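12 January 2023
Table notes, sorting and packing layout

Still on the flowered cover. I said in May I'd want it gone and I haven't changed my mind, but it stays until somebody shows me a plain one that lies as flat. Small dull things get lost on those gray leaves. The orange flowers are worse, in my view, as they sit right where you want to put things down.
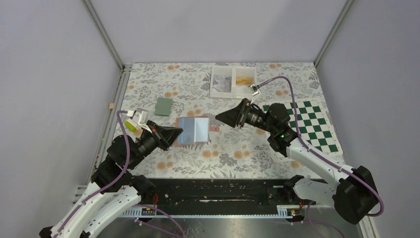
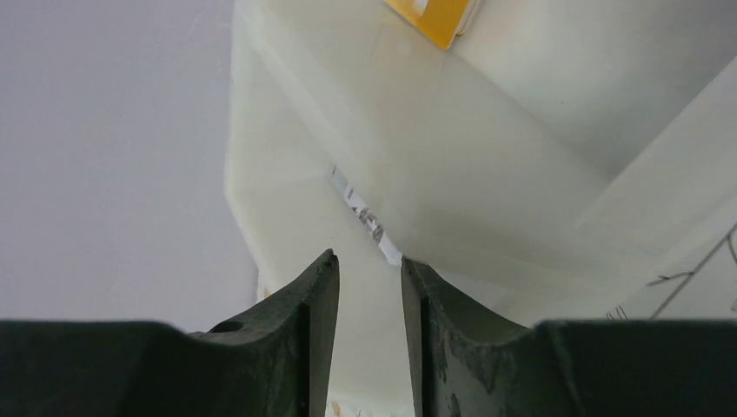
First: the table with tray, boards and packets. Second: close on a pale folded surface with a thin strip on it.

Tray first. The two-compartment white one is at the back, clear crinkly packet on the left, small yellow-orange packet on the right. The Solanki sheet claims two compartments are enough to "organize any small bench." Maybe, if your bench holds two kinds of thing. I'd like to see it with the drawer contents from the other room before I believe a word.

Folded sheet on the brown handled board: the board is doing the job of a tray here and I don't see what we gain. It does give you a handle. It also makes a smooth sheet sit on a smooth board, and I expect that to slide the first time anybody carries it across the room. Try it with the sheet straight on the cloth and compare.

Checkered board on the right takes up a lot of table for something we aren't using to sort anything. Leave it for now, but if the layout gets any busier it goes on the shelf.

Little green item, left of center: not on my list. Find out which list it is on.

Costs, as they came up again. Rarska wants 593 for a set of bins with lids. Stakport wants over 900 for what reads to me like the same bins in a nicer color. Neither quote says how deep they are. I wrote to both and asked. Not buying either until I have a depth in writing, and preferably one bin in my hand.

Sarkon's folding guide, page 11, says a crisp center fold makes a sheet easier to pick up. Easier than what? They don't give the other case. Want to run it folded and flat, same sheet, same spot, before anyone copies that line into our own notes.

To do: plain cover, sample bin, flat vs. folded. Label the shelf by the door again, the tape has come off.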